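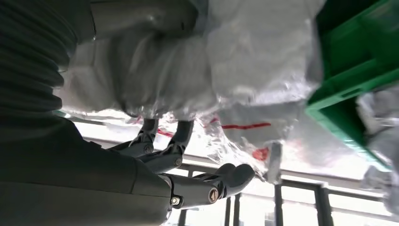 Kumisura is our parcel-handling project, taught by hand over remote control at the Birnside workroom. An operator moves the arms and the robot records every motion. Soft courier bags are the hard part – the fingers have to push up into the plastic before they get any hold on it.

We have kept 526 runs so far.

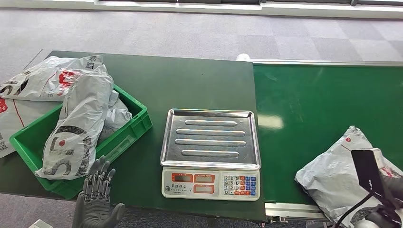
Crate, scale and belt, with one bag on the belt.

Operators work in short turns and swap out when their hands get tired. A bad run is deleted, and the crate is refilled for the next one. 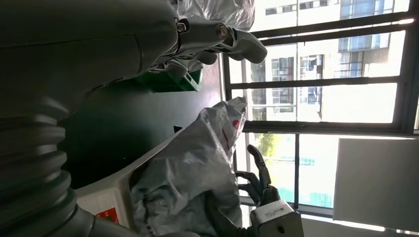

Both hands are driven at once. New operators tend to forget one while watching the other. A raised hand with spread fingers, close to the window here, is easy to lose track of.

The next batch is 218 runs – same bags, new operators.
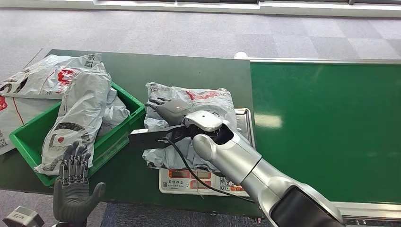

After that we move on to boxes, starting in November.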